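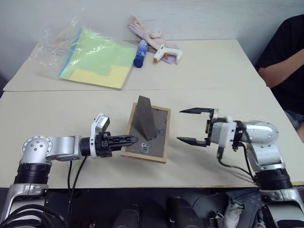

Greltwood is a ruined manor house on a low hill above the village of Usley, in the north of England. I've been going there since I was small, so please read this entry as the work of a fan (the stuffier version was mine too, and I was glad to retire it). It's a fortified house more than a true castle, with one tall tower, a gatehouse you can still walk through, and a long roofless hall where jackdaws nest in the fireplaces.

## Name and setting

The first part of the name probably comes from an old word for gravel, and if you've ever climbed the path in thin shoes you'll find that easy to believe! Older papers spell it Greltwode, Gretelwood and, once, Gratewood. The wood itself is mostly oak and ash and wraps around three sides of the hill. The fourth side drops to a stream called the Saron, which used to feed the moat. Most of the moat is dry now, apart from a curved piece by the gatehouse that holds water all year and is full of yellow flag iris in early summer.

## History

The oldest written mention is from 1,311, if I can put it with the comma the way the estate clerk's index does – he wrote every year like a sum of money. At that point it was a timber hall with a stone kitchen, held by a family of wool dealers who did well and wanted people to know it. The tower went up two generations later. It has thick walls on the bottom two floors and surprisingly thin ones at the top, and my guess is that the money was getting tight.

After the wool family died out the place passed through cousins, then through people who had married cousins, and I'll spare you the full list. The one who matters is a Scottish merchant called MacDonald, who bought the house with its farmland for £3,000 and put in the big windows on the south side of the hall. They're the part everybody draws. He also knocked down the chapel to get stone for his stables, and the village held that against his family for a very long time.

A fire started in the kitchen chimney one March night and took the roof off the hall. The family moved to a plainer house down by the church, and Greltwood was left to the weather. Local builders helped themselves to the stone. At least two cottages in Usley have carved window heads that plainly came from up the hill, and one has a pigsty with a very grand doorway.

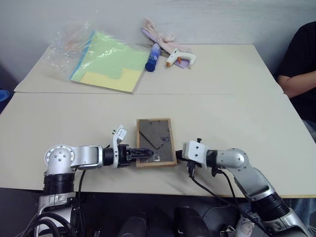 ## The tower

You can climb it, and you should. There are 52 steps in a tight spiral, with a rope to hold on to, and they're badly worn on the outside edge. The first floor was a storeroom. The second has a fireplace with a carved ram's head at each end, one of them missing its nose, and a window seat where somebody scratched a board for nine men's morris into the stone. I could sit there all afternoon (I have).

From the top you get the whole valley, with the church, the mill chimney and, on a clear day, a gray line that my uncle always swore was the sea. I've never been sure. The parapet on the west side was rebuilt with paler stone, so you can tell old from new quite easily.

## The garden

The garden came long after the house was a ruin. A later owner liked the idea of broken walls with roses on them, so she planted roses, and then yews, and then a walk of sweet chestnuts that leads nowhere in particular. About 1,000 snowdrops went in under the chestnuts in the first year, and they've spread well down the bank since then. In spring the snowdrops give way to wild garlic, which you'll smell from the parking lot.

The walled section behind the stables grows old kinds of apple and pear. Some of the trees have lost their labels, and I'd love to hear from anyone who can tell me what the small russet one by the door is – it keeps until Easter and tastes a bit of nuts.

## Visiting

The grounds are open from spring through fall, and the tower closes in high wind. Dogs are fine on a leash. The path from the village takes half an hour at an easy pace and crosses the Saron on a flat stone bridge that floods after heavy rain, in which case go around by the mill lane. There's a small tea hut in the old stables, and the ginger cake is very good. Bring a flashlight for the cellar under the hall, where the vaulting is the best piece of stonework on the whole site and hardly anyone goes down to look at it.
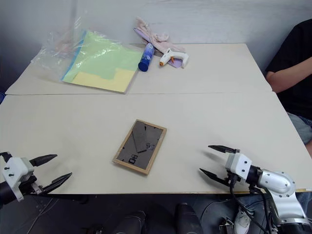
*Beverley Clegg*

Last revised Apr 22, 2026. I've moved the part about the chapel into the main history and taken out the ghost story, which belongs to a different house. I still need a better source for the date of the stables, and a plan of the cellar would be nice too.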